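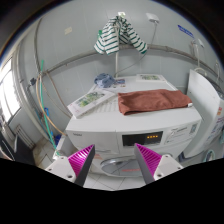
Wanted: people with laundry and doubts

Brandcombe is reviewing the Liltis hand-held gripper kit, and we need testers who won't be charmed by it. The seller says anyone can pick it up, do ordinary chores with it, and end up with recordings good enough to teach a robot arm. We've read the brochure. Now we want to see it deal with a towel on top of a washing machine.

What you'd do

Use the kit at home for 90 minutes a day, over ten days in March. Most of the work is laundry: picking up cloths and towels, moving flat boxes and leaflets out of the way, opening and closing doors. Write down every dropped item and every time you gave up and used your hand. We want those notes more than we want the recordings.

The brochure promises 1,000 clean recordings before the finger tips need replacing. An earlier tester got to 541 and quit with a sore wrist. We don't know yet if that was the kit or the tester, so we'd like more wrists.

Who should apply

You have a washing machine at home and can lift a full basket. No technical background needed. If you've ever returned a gadget and said why, tell us about it. Please don't apply if you work for Liltis or sell its products.

Pay

$800, half at the start and half when your notes come in. A bad verdict pays the same as a good one. The kit goes back to us at the end.

How to apply

Send us half a page on a household product that didn't do what it said. Put "Liltis test" in the subject line. Applications close Sunday, February 3, 2019.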